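The shop in Ovville opens at ten, but the owner is usually in by eight. She likes to get the tables set before anyone comes through the door. The store, Stukel, sells things for the dinner table: trays, boards, cloths, bowls, a few candleholders. It takes up the ground floor of a former shoe repair place on the main street, and it has two rooms, one for the public and one at the back where she works out her displays.

She grew up in Grenport, an hour away, and worked for years in the housewares section of a department store there. The displays came from the head office with a drawing attached. "You got a sheet that told you where every fork went," she says. "It looked fine. It looked the same in every store, and people walked right past it."

When she opened her own place, she started arranging the tables herself and found she was slow at it. The first window took her two days. She had put out everything she liked, and from the sidewalk it looked like a yard sale. A neighbor told her so. She took most of it back in and left a tray, two cups and a folded cloth, and that afternoon she sold the tray.

She still works that way. Each display starts on a plain table in the back room with one piece on it, and she adds things until she thinks it is one too many. Then she takes the last one off. "I move a thing over, I go make coffee, I come back and look at it again," she says. "If it bothers me when I come in the door, I move it."

Most of the wooden pieces come from Ramanauskas, a small workshop that makes trays and serving boards. She orders 200 pieces a year from them, most of it in January, when the workshop is quiet and so is she. The trays sell best. Customers buy them for breakfast, for mail, for keys, for the bottles next to the stove. She has no opinion on what a tray ought to be used for, but she does have one on how to show it.

"Leave it empty," she says. "People want to see the bottom of it. If you fill it up with napkins and lemons, they think about the napkins and lemons."

She tries them on different backgrounds. Wood on wood can work, she says, if the two are far enough apart in color. White is easier. Stripes are harder, and she uses them only on one side, where they give the eye somewhere to go and leave the rest of the surface alone.

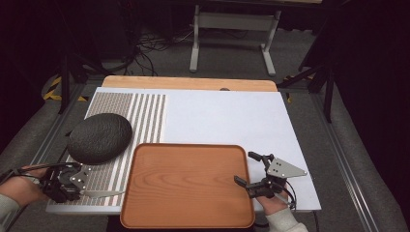 Stones are another habit of hers. She likes a big smooth one, dark, with no shine to it, set down near something with straight sides. Customers ask whether the stones are for sale, and she tells them no. "You can find one yourself," she says. "It's a rock."

She changes the front tables every 6 weeks. Thursday is the day for it, as deliveries come on Wednesday and the weekend is when she does most of her business. Regular customers have learned to stop in on Friday morning.

The mistakes have taught her what to avoid. Tall things at the front of a table get knocked over by coat sleeves. Anything round will roll if the floor is old, and hers is. She once lined up a row of bowls by size and heard so many people say it looked like a museum that she broke it up before lunch.

Asked what she would tell someone setting a table at home, she thinks for a while. "Take a few things off," she says. "Then sit down at it – you'll be looking at it from the chair, so that's where you should check it from."

She plans to paint the back room this summer, and she has not settled on a color. The samples are taped up next to the light switch, two grays and a green.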